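I have been meaning since January to write something in defence of the boring part of robotics research, and a result that came my way from the group at Stovthorpe has finally given me the push. It concerns cloth, which I have spent more of my working life thinking about than I would ever have predicted, and it concerns the way we collect demonstrations for teaching machines to handle it.

For anyone who has come to this column from the wood-turning pages (you are always welcome), a quick word on where things stand. A good many labs have stopped driving a whole robot arm around to gather training material. They give a person a gripper on a handle, with a camera fixed to it, and the person goes off and does chores. The jaws open and close as a robot's would, the camera sees what a robot's camera would see, and at the end of the afternoon you have a pile of recordings that a learning program can chew on. It's cheap, it's portable, and your aunt can do it.

The Stovthorpe people call their version Bellow. The question they asked with it was a modest one, and I think that's why it has been passed over a bit. They wanted to know whether a policy for picking up a single garment from a heap learns more from many tidy recordings made on a lab bench, or from fewer recordings made in ordinary homes where nothing has been arranged. So they trained it both ways. The bench set had 88 demonstrations, all on a plain grey table with the same lamp over it. The home set had 60, gathered in bedrooms and hallways and one very full laundry. Then they tried both policies on 30 heaps neither had met before, in houses neither had been inside. The bench policy brought up the right item, and only that item, on nine of them. The home policy managed 18.

Now, 30 trials is a small number, and I would be cross with a student who hung a whole thesis from it. The write-up says so itself, in plain words, on its first page. But a doubling of the success rate with a third fewer demonstrations is the sort of thing that ought to make a person put down their tea, and I have been surprised by how many colleagues have shrugged at it. "More variety is better, we knew that," one of them told me over lunch. Well, did we? We said it often enough. Then we went back to our benches, because the benches were down the hall and the homes were a drive away, and we went on reporting numbers from grey tables.

I'm as guilty as anyone. When I was at Bevalstead we had a lovely bench. We painted it ourselves, a flat neutral colour chosen after far too many meetings, and we ironed the tea towels before each session so the creases would be fair from one trial to the next. I remember being proud of the ironing! Our method worked beautifully on those towels. The first time we took it to somebody's spare room it closed on the bedspread along with the shirt and lifted the two together, very gently, like a waiter carrying off the tablecloth with the plates.

What had gone wrong was simple enough once we looked. Our program had learned that cloth was whatever wasn't the table. It had never needed to know where one cloth stopped and another began, and in a real room that is nearly the entire job. Fabric lies on fabric. Both pieces are printed, and often with the same sort of thing, since people who like leaves on their blankets tend to like flowers on their clothes. A shadow falls between two layers and looks exactly like a fold, or a fold looks like a shadow, and the edge you want is the one that happens to be underneath.
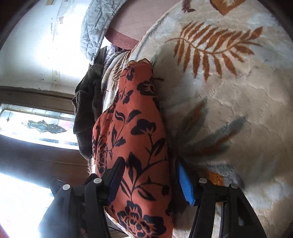
*Vol. 18, p. 60*

Consider how much a pair of jaws has to sort out before it closes on that strip of red. There are black leaves and flowers printed on it, and a rust-brown fern on the plush blanket next to it, and no plain background between the two to help. A rule built on colour would do rather well until it reached the black blossoms. A rule built on pattern would have leaves to contend with on both sides. You and I do it without a thought, partly by sight and partly, I suspect, by a lifetime of having pulled the wrong thing off the bed.

There is a fair objection to all this, and the most careful form of it I've read is in the Spahić report on repeatability. Home recordings can't be repeated. The light from the window moves, the heap is different every time, and if a policy fails you may never find out why. A bench lets you change one thing and hold the rest still, and without that you're left with stories. I take this seriously, and I'd hate to see the benches thrown out. Ours taught us a great deal about grip force and about how slowly you need to close on a slippery lining, and I doubt we'd have learned either in a bedroom.

But I do think we've had the order backwards. We treat the bench as the place where the skill is learned and the home as a sort of graduation, to be attempted once the numbers look respectable. The Bellow result suggests to me that the learning should be done in the mess and the bench kept for asking why. If the home policy fails on a knitted thing with a fringe, fine, bring a knitted thing with a fringe back to the grey table and find out what it is about fringes.

It would cost us something. Collecting in homes is slow — you have to ask permission, you have to take your shoes off, you get offered cake — and the figures at the end will look worse than the ones we're used to printing. Reviewers will need to be kinder about that than they have been, and I include myself, having once sent back a perfectly decent paper with a note complaining that the test rooms were "uncontrolled". I'd like to withdraw that note. The paper came out elsewhere in the end, and I've cited it twice.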